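Cuaderno de taller – cocina de pruebas, mesa de tomates
12/22/18
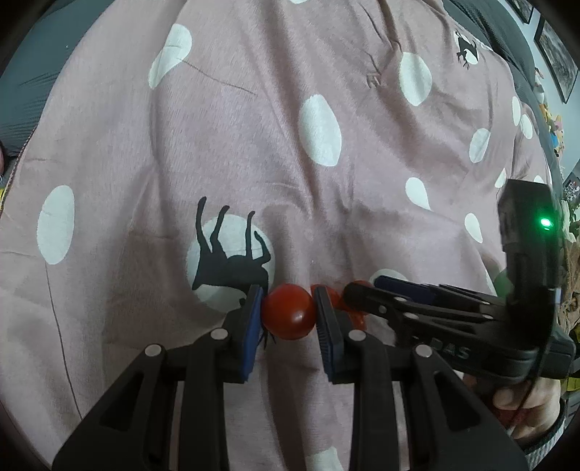
Sigo con lo de los cherry, que quedó a medias en la hoja anterior. Objetivo de hoy: decidir qué variedad va en la bandeja de aperitivo y cerrar el pliego antes de las vacaciones. No me da tiempo a todo, apunto lo que hay.

Material: caja de Flisent (redondos rojos) y caja de Kiani (algo más alargados, piel gruesa). Los de Mustance no han llegado, reclamar. Otra vez.

Flisent. Piel fina, brillo bueno sin pasar paño. Color parejo, rojo profundo casi todos. El cáliz se suelta con nada – si queremos presentarlos con rabito hay que cogerlos por los lados, a media altura, nunca por arriba. Por los polos se marcan. Al trasluz los más maduros se ven anaranjados por abajo, esos van a salsa directamente, no aguantan el lunes.

Kiani. Aguantan más pero saben a poco. Acidez plana. La piel se queda en la boca, a mí me molesta, en la cata de mayo a la mitad del grupo le dió igual. Para asar, bien. En crudo no los pondría.

Pesaje Flisent: 326 g netos la barqueta, 16 piezas. Uniformes de calibre, se ven bien juntos. Kiani sin pesar, la báscula pequeña se apaga sola (pilas!!).

Manejo. Lo que más tiempo se llevó. Probado coger de uno en uno y pasar a la bandeja sin que rueden. Problemas de siempre: la mesa no está a nivel, el tomate que dejas suelto se va hacia la derecha. Con un paño húmedo doblado debajo se quedan quietos. Mejor todavía la rejilla de silicona de Proremik, pero está en la otra cocina y no la he ido a buscar.
Presión: la justa. Si el dedo deja huella mate en la piel ya es demasiado. En los muy maduros la marca no se ve en el momento y aparece luego, al rato de frío. Separar siempre los maduros antes de empezar, no durante.
Orden que mejor va: primero los de atrás, luego los de delante. Al revés acabas empujando con la muñeca los que no querías tocar. Parece una tontería y es donde más se cae.

Lavado. Agua fría, en tandas cortas, escurrir en colador ancho, una sola capa. No frotar el cáliz. Secar del todo antes de colocar, si no el brillo queda con cercos y además resbalan. Dejé una tanda 12 minutos al aire y todavía había agua junto al rabito, hay que darle con papel en punta.

Horno (solo Kiani, una bandeja). 80 grados, puerta entornada con la cuchara de madera. A media tarde estaban arrugados por fuera y jugosos por dentro, que es lo que buscábamos. Sal después, no antes. Con aceite al principio se cuecen en vez de secarse, ya lo teníamos escrito en mayo y se me olvidó, perdí media bandeja. Tomillo fuera, se quema y amarga.

Verdes. Si sale alguno en la caja, aparte y a temperatura ambiente, no a la cámara. En cámara se quedan harinosos y ya no hay quien los arregle. Probar encurtido rápido con vinagre de manzana, tengo la receta en la libreta azul (creo).

Bandeja de aperitivo, propuesta: Flisent en crudo con rabito, Kiani asado en el cuenco del centro. Falta ver si el cuenco entra con la tapa puesta. Medir altura, no fiarse de la ficha, que ya nos pasó con las aceitunas.

Limpieza: semillas pegadas en la junta de la tabla, salen con cepillo y agua templada, no rascar con cuchillo. El paño de la mesa a lavar, está para tirar casi.

Pendiente
– pilas báscula
– llamar a Mustance, preguntar si el retraso es del transporte o suyo
– traer rejilla Proremik
– nivelar mesa, pata izquierda de atras
– pesar Kiani y repetir cata a ciegas, con agua y pan entre medias
– etiquetar los botes de asados con fecha, hay dos sin nada y no sé de qué tanda son

Los que sobran de Flisent quedan en el bol tapado, balda de arriba. Se pueden comer menos los apartados para salsa.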